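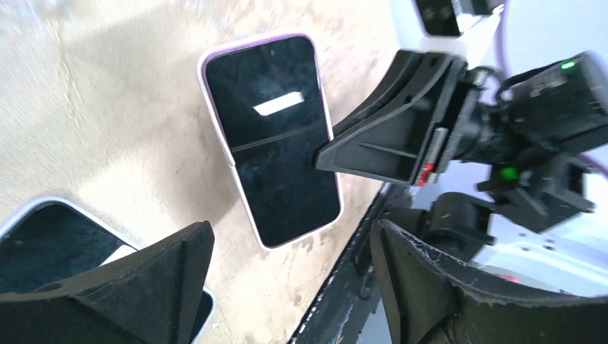
*by Montserrat Aguirre and Florencio Zabala – July 2019*

So our project was about phone cases, and mostly about whether people still like theirs after carrying it for a while. I (Montserrat) did the interviews and the writing, Florencio did the spreadsheet and argued with me about the questions!

We asked 15 students in our building to tell us what case they use, what color it is and why they picked it. I figured everybody would say "protection" and a few did, but color came up way more than I expected. Pale pink was a big one. One girl told us she bought pink with a bit of lavender on it to match her notebook, and she had never once thought about what would happen if she dropped it.

Then we got into glare, which wasn't even in our plan. A glossy dark screen picks up every bright light over it, and when you set the phone down on a desk you can get a white patch right where you want to read. Seven people said they tilt or turn their phone at their desk for that reason. Florencio wanted to make that the whole project (I said no, we had one week left).

The part that didn't go great was the cleaning test. We wanted to try light and dark cases side by side, but we only got two people to lend us theirs, and both were light. So there's no chart for that section, sorry.

If we did it again I'd ask fewer questions and let people talk longer – the best stuff came after I closed my notebook. Florencio would like it written down that he still wants to do the glare one next term.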